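Subject: Re: [planden-parents] Shorter screen-free hour at the after-school club

> Belteo tried the new schedule in November and complaints
> dropped by 92 percent. I think we should just copy it
> and move homework to the last hour.

92 percent of what? If Belteo had a dozen complaints before, fine, but I read their newsletter twice and it never gives the starting number. It also leaves out that they changed the pickup time that same month — my guess is that did most of the work. 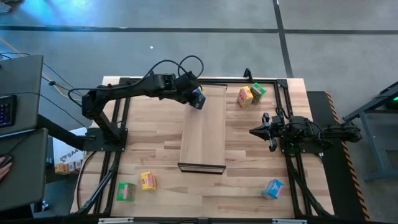
My other problem is the cost. The quote from Coste is $3,865 for new room dividers, and I can't see why moving homework to a later slot needs dividers at all. Arnon kept their old furniture and still shifted the whole afternoon.

And the last hour? Have you seen a second grader at 5:30? Mine can barely find his shoes, never mind a spelling list.

I'd go along with a trial of four weeks, no purchases, with complaints written down before we start as well as after. Eight weeks if people want to include the winter break, though I doubt those numbers would mean much.

Until then I'm a no. Please send the full Coste quote to the list — the version I got stops after page one.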